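From: Workel Street Grocery
To: neighborhood-stores list
Subject: Re: hand baskets, wire handles or plastic?
Month: March

On the handle question, we have used both kinds and I would buy wire again.

> We are a small store with narrow aisles and need to replace all our
> hand baskets. The old ones have molded plastic handles and they keep
> snapping at the hinge. Pruka sells one with wire handles for about the
> same money. Does anybody on the list use wire? Do they dig into
> people's hands? Also, do you keep baskets only at the door, or
> farther in as well?

Our plastic handles went the same way as yours, always at the hinge. We switched to wire two years ago. In that time I have thrown out two baskets, both with split rims. The handles themselves are fine. One came out of its hole when somebody overloaded it with cat litter, and I put it back with pliers.

They do dig in a little once there are a few bottles in the basket. We get a comment now and then, mostly from people doing a full week's shop who should have a cart. You can buy foam sleeves, but we tried them on 20 baskets and they were grubby within a month, so I pulled them all off again.

The other thing to know is that the wires fold in over the middle when you set the basket down. Some people then skip the handles and pick it up by the rim. If you are choosing between models, take hold of the rim on each one before you order. The cheap ones have a sharp molding line underneath. 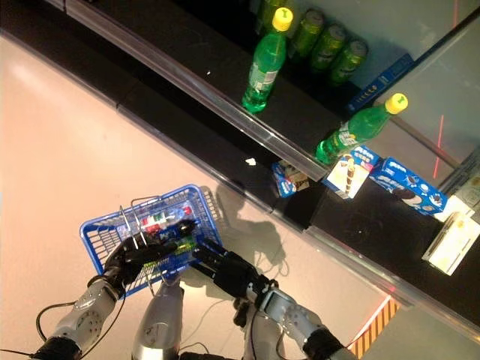 Blue basket with the wire handles, next to the drinks shelf.

Go for mesh sides over solid ones if you can. The cashier can see if something is still sitting in the bottom, and spilled milk drains out instead of collecting. Ours get hosed down out back and left upside down to dry. Anything with a paper label stuck on it gets soaked first.

As for where to keep them, we have a stack at the door and a second one at the end of drinks. People come in for one thing, then end up with their arms full by the time they reach the soda. The second stack takes up very little floor, but keep it shorter than the one at the door — ours leaned into the price rail until we cut it down.

We paid 190 for the last batch, delivered. That was through Yüksel, not Pruka, so I can't tell you anything about Pruka's hinges. Yüksel will send a single sample if you ask. Check that the new ones nest with whatever old ones you are keeping. Ours did not, and we had over a month of two separate piles before the last of the old ones went.

If anyone has tried the Pranon baskets with the wheels, I would like to hear how they do on a rough floor.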